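Two Arms, One Tabletop: A Week With the Hekilix Practice Kit

January 20, 2025

Price first, because everyone asks. The Hekilix simulator is $99 a month per seat. No hardware in the box. No box, in fact. You get a download, a license key and two virtual arms over a virtual table, and you teach them chores before you risk real motors.

I ran it on a three year old desktop. Fine. Fan noise, some stutter when both hands moved at once, nothing that cost me a take.

Setup took 40 minutes, most of it the account email not arriving. Then a plain gray table, simple shapes in flat colors, and off you go. Tray, container, small parts. Looks like a preschool. Good. Easy to tell what you're reaching for at 11 at night.

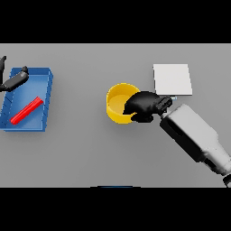 Driving both arms is where the kit earns its money, or doesnt. Each side gets its own controller. Left hand felt natural inside an hour. Right hand, no. I kept rolling the wrist too far, kept backing off, kept trying again. The fix is buried in the settings under "wrist damping." Turn it down. Should be the default.

Contact is better than I expected at this price. Thin parts are still a pain. Zirard, the obvious rival, handles them more smoothly but wants $700 up front and a yearly contract. For a small shop or a school lab that's a hard sell. 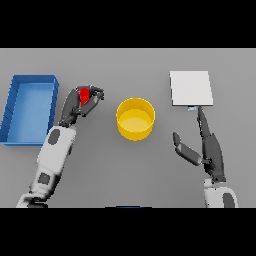
The left hand closes on a red piece while the right stays open, near the white board.

Recording is simple. One button, start and stop, every take saved with a thumbnail. Deleting bad takes is not simple. No multi-select! I had to clear them one by one, which ate most of a lunch.

Export works with Seok, the training tool alot of people here in Daltumholm already run. First try, no converter. Camera angles are fixed for now, and I missed being able to lean in. Hekilix says movable views are coming in June.

Support answered two of my 3 tickets the same day. Third one, still waiting.

Worth it? For learning two-handed work, yes, month to month. Skip the annual plan until the June update ships. Trial runs a week, card required, cancel from the billing page.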